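About Cadulcombe Manipulation

Cadulcombe Manipulation is a small research company working on one problem: how a robot arm can learn household handling tasks from a limited number of recorded demonstrations. We publish our method, license the training software, and run evaluations for outside groups. The company was started by Ohemaa Mensah and Quang Nghiêm, who had worked together on grasp planning and wanted a test setup closer to an ordinary kitchen counter than to a parts bin.

Method

Our current method, Pako, separates the choice of a target from the motion that reaches it. One network proposes where the gripper should go. A second network, trained on the same demonstrations, produces the arm motion in short segments and can be interrupted between segments. If the target estimate shifts, the remaining motion is discarded and recomputed.

The training set holds 3,000 demonstrations, all recorded by our own operators on tabletop layouts of dishes, containers and food items. Layouts are changed between recordings so that no position on the table is tied to a particular object.

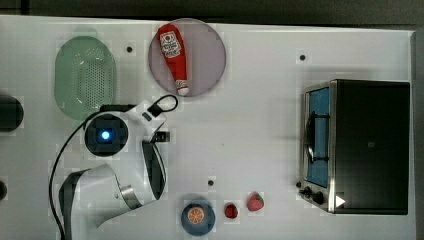

Tabletop layout with colander, ketchup bottle, orange slice, strawberries and toaster oven.

Views from more than one angle are used in training. An early version relied on the overhead view alone and made consistent height errors on low, flat objects. Adding a second viewpoint removed most of these. It also made the system sensitive to camera placement – a problem we have reduced but not solved. Calibration is checked at the start of each session and again after any change to the mounts.

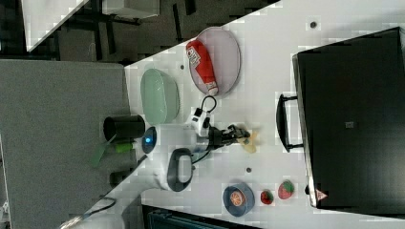
Fitzgerald Brannigan of Billwood wrote to us after running the software at his own site that the interruptible segments mattered more to his group than the accuracy figures, and that he would like the recompute threshold exposed as a setting. It has been a setting since the November release. The default is conservative and will cause visible pauses on slower computers.

Results

Each evaluation consists of 50 trials per method, with the same starting layouts for both. On our pick-and-place set, Pako completed 70 percent of trials. The single-network baseline completed 50 percent. Most of the remaining failures occur when the gripper itself blocks the view of the target during the final approach.
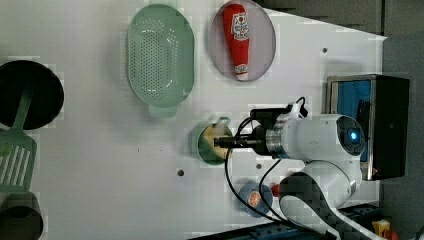
Gripper lowered over the small pot, with the item inside partly covered.

Hằng Vương leads the work on this failure type. The present approach holds the last clear estimate of the target and limits how far the arm may travel on it.

People and contact

Kiều Cao manages data recording and operator training. Evaluation requests should state the arm model, the gripper and the number of camera views available. Our office and lab are in the Dimitriou building, second floor, and visits are by appointment.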